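Why Do We Have Leap Years?

Most years have 365 days. Every so often there is a year with 366. It is called a leap year, and the extra day is February 29.

The reason is up in space. Earth travels around the sun, and one full trip is what we call a year. The trip does not take an even number of days. It takes 365 days and nearly six hours more.

Six hours does not sound like much. You could spend that long at school. But the hours add up. After four years they make almost a whole day, so we put one more day on the calendar.

Suppose we never did this. The calendar would slip by nearly one day every four years. After 100 years it would be off by more than three weeks. Wait long enough, and January in the northern half of the world would be warm and sunny – and you would need a coat in July.

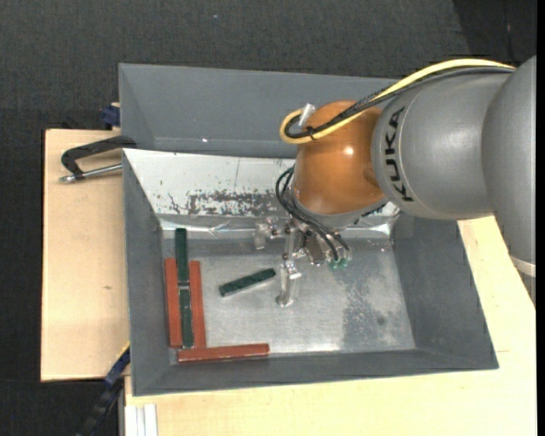 Why is the extra day in February?
Long ago, the Romans had a calendar that began in March, so February was the last month of the year. Extra days were added near the end. The new year moved to January later on, but February kept the job.

How to Spot a Leap Year

Look at the last two digits of the year. If you can divide them by 4 with nothing left over, it is usually a leap year. 2016 was one, and 2020 is the next.

Years that end in 00 have their own rule. They must divide evenly by 400. The year 2000 was a leap year, but 1900 was not. This rule is needed because the extra time is a little less than six hours – short by more than 11 minutes. Without it, we would be adding too many days.

What About Leap Day Birthdays?

Some people are born on February 29. In other years they may have their cake on February 28 or March 1. A child born on leap day in 2016 will be four years old before the real date comes around again.

Words to Know

Calendar: a way of keeping track of days, weeks and months
Orbit: the path Earth follows around the sun

Page last checked Sunday, June 23, 2019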